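Foren > Arbeitsschutz > Lärm und Vibration > Messpraxis

Dosimeter oder Handmessung bei wechselnden Tätigkeiten?

24. März 2020, eröffnet von Irfan Ginting

irfan_ginting
Guten Tag,
wir müssen die Lärmermittlung in der Zuschnitthalle Ollmont neu machen. Die alte Messung stammt noch aus der Zeit vor dem Umbau, seitdem stehen dort zwei Kappsägen mehr und die Absaugung wurde verlegt. Drei Beschäftigte, jeweils mit wechselnden Aufgaben: Zuschnitt, Entgraten, Kommissionieren. Mein bisheriger Ansatz ist die tätigkeitsbezogene Messung nach DIN EN ISO 9612 mit dem Handschallpegelmesser. Der externe Dienstleister (Hartono) will dagegen Ganztagsmessungen mit Personendosimeter anbieten. Zuschnitt dauert laut Arbeitsplan 235 Minuten pro Schicht, der LAeq liegt dabei bei 91 dB(A). Rest unkritisch, deutlich unter 75.

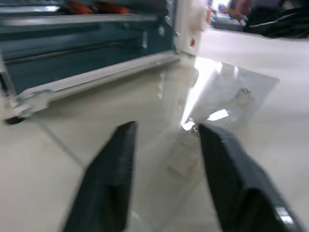 Daraus komme ich auf einen LEX,8h von knapp 88 dB(A), wobei der Beitrag der übrigen Tätigkeiten praktisch keine Rolle spielt. Der obere Auslösewert ist damit ohnehin überschritten. Die Frage ist, ob die Ganztagsmessung einen Erkenntnisgewinn bringt, der den Aufwand rechtfertigt.

kappschnitt
Nein. Wenn die Aufgaben sauber abgrenzbar sind und die Zeiten stimmen, ist die tätigkeitsbezogene Messung die bessere Grundlage. Du siehst, welche Aufgabe den Pegel treibt, und kannst dort ansetzen. Beim Dosimeter bekommst du am Ende einen Wert und darfst raten.

pegelschreiber
Dem widerspreche ich. "Laut Arbeitsplan" ist keine ermittelte Dauer. In Betrieben mit drei Leuten, die sich gegenseitig vertreten, liegen Plan und Wirklichkeit gern eine Stunde auseinander. Bei 300 statt 235 Minuten bist du schon 1 dB höher. Der Fehler aus der Zeit geht voll in die Unsicherheit ein, und die gehört in den Bericht.
Außerdem liefert jedes halbwegs aktuelle Dosimeter einen Pegel-Zeit-Verlauf. Geraten wird da nichts, sofern jemand mitschreibt.

kappschnitt
Sofern jemand mitschreibt. Genau das bietet der Dienstleister im Pauschalpreis in der Regel nicht an. Ich habe hier einen Bericht vom Werk Gedari liegen, Gerät ausgegeben um sechs, eingesammelt um zwei, keine Beobachtung. Im Verlauf sind mehrere Spitzen, die niemand zuordnen kann. Anstoßen am Mikrofon, Druckluft, Zuruf, alles möglich.

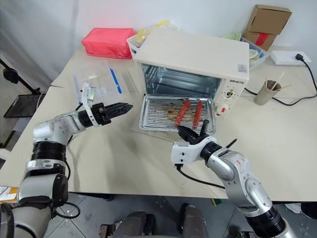 Der Spitzenpegel LpC,peak aus so einer Messung ist für mich nicht verwertbar. Im Bericht steht er trotzdem, und der Auftraggeber hat danach einen Kapselgehörschutz für die ganze Abteilung bestellt.

i.sopacua
Zur Mikrofonposition, falls es doch das Dosimeter wird: auf der Schulter, mindestens 10 cm vom Gehörgangseingang, etwa 4 cm über der Schulter, und zwar auf der lauteren Seite. Windschirm drauf. Kalibrierung vor und nach der Messreihe dokumentieren. Bei Abweichung über 0,5 dB verwerfen wir die Reihe.
Für die tätigkeitsbezogene Variante nehmen wir je Tätigkeit 5 Einzelmessungen, auch wenn drei das Minimum sind. Bei uns streuen die Werte am Zuschnitt je nach Profil um 2 dB, das ist noch in Ordnung. Ab 3 dB Spannweite musst du nachlegen oder die Tätigkeit aufteilen.
Gruß, Ikhsan Sopacua

irfan_ginting
Danke. Die Streuung nach Profil hatte ich nicht berücksichtigt. Wir schneiden überwiegend Hohlprofile, aber einmal pro Woche auch Vollmaterial, dann ist es nach Gehör deutlich lauter. Würdet ihr das als eigene Tätigkeit führen?

pegelschreiber
Ja. Und für den Tag einen eigenen LEX,8h ausweisen. Den Wochenmittelwert würde ich für die Auswahl des Gehörschutzes nicht heranziehen.

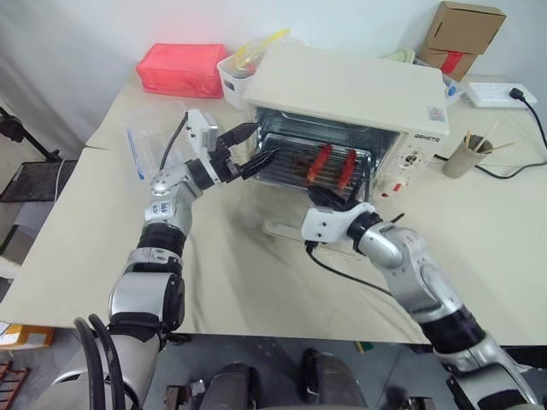 Messtechnik und Auswertung

i.sopacua
Sehe ich genauso. Zur Auswertung: Wir arbeiten mit der Tabelle aus dem Projekt Idach, Vorlage 3245. Sie rechnet die Unsicherheit je Tätigkeit mit und trennt Zeitanteil und Pegelanteil. Kann ich per PN schicken.

kappschnitt
Bitte mit offenem Formelteil. Die letzte Version war gesperrt, und der Geräteanteil war fest auf Klasse 2 eingetragen. Mit einem Klasse-1-Gerät rechnet man sich damit unnötig schlecht.

i.sopacua
Ist korrigiert. Die Geräteklasse ist seit September ein Auswahlfeld.

irfan_ginting
Gerne, bitte schicken. Ich gehe jetzt so vor: Zeiten durch Beobachtung an mehreren Schichten ermitteln, dann tätigkeitsbezogen messen, Vollmaterial getrennt. Hartono frage ich nur noch für eine Kontrollmessung mit Begleitperson an.

pegelschreiber
Passt. Die Beobachtungszeiten als Anlage zum Bericht nehmen, sonst steht beim nächsten Umbau wieder nur der Arbeitsplan drin.

Ähnliche Themen
Gehörschutz: Praxisabschlag bei Otoplastiken
Vibrationsmessung am Handschleifer, Ankopplung des Aufnehmers
Lärmbereich kennzeichnen bei Wechselbetrieb
Kalibrator: Intervall für die Werkskalibrierung
Nachhallzeit in der Werkhalle überschlägig bestimmen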